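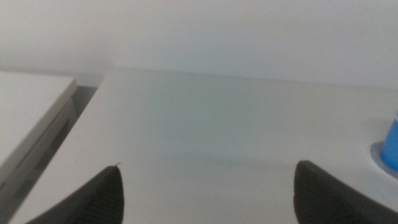 Ticket 400: Founder applications stuck at "Pending review"
Opened by: Irén Hegyi, Hesbridge startup program
Assigned to: Andor Boros

Irén, 9:10 am
We have 63 applications for the May intake and 17 won't move past pending. The founders all got their confirmation email. Some of these business plans are terrific and I'd love to get them to the mentors!

Andor, 9:45 am
Thanks for the list, it helped a lot! All 17 picked "sole trader" on the Plista form – the mentor matching step wants a company number and stops without one.

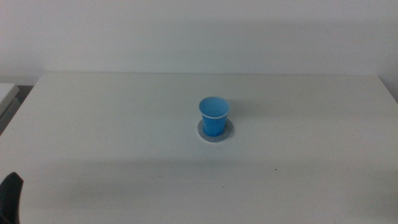 I've made that field optional and rerun two of them. Both went straight through to Duygu's queue. Running the other 15 now.

Irén, 10:20 am
Wonderful, I can see them all! Duygu has already matched a bakery and a bike repair business. Can we keep the field optional for the fall intake too?

Andor, 10:32 am
Yes, it's saved in the template. Closing this one – good luck to the founders!

Status: Resolved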